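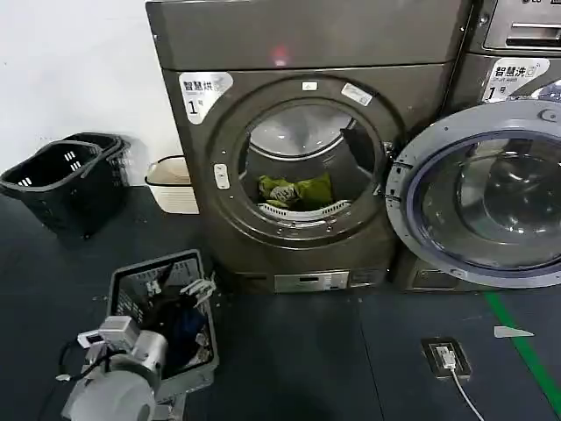
Category: Project reports | Automation

Demonstration day, laundry handling work package
March 8, 2018

Dralley held the second demonstration day under the Iklow grant at the Bozsik site. The task shown was transfer of garments between basket, washer and dryer, with both front-loading doors open at the start of each run. Attendance was 63, mostly from partner organizations.

The arm completed 224 of 339 attempted picks over the day. Most failures were on dark clothing in the basket, where the depth data is poor – this matches the bench results in the last report. Picks from the bottom of the drum were slower than planned. The Dastoseck grasp planner now treats the drum lip as a fixed obstacle, and no contact with it was logged.

Door opening and closing was not demonstrated. It remains due in June.

Spending on the day was $3130, charged to the travel and events line. Visitors asked mainly about cycle time and cost per load. We have no cost figure yet and said so.

Next steps: retrain on dark fabrics, repeat the drum runs, send the logs to Iklow.

4 shares | 0 comments
© 2018 Dralley | Contact | Back to top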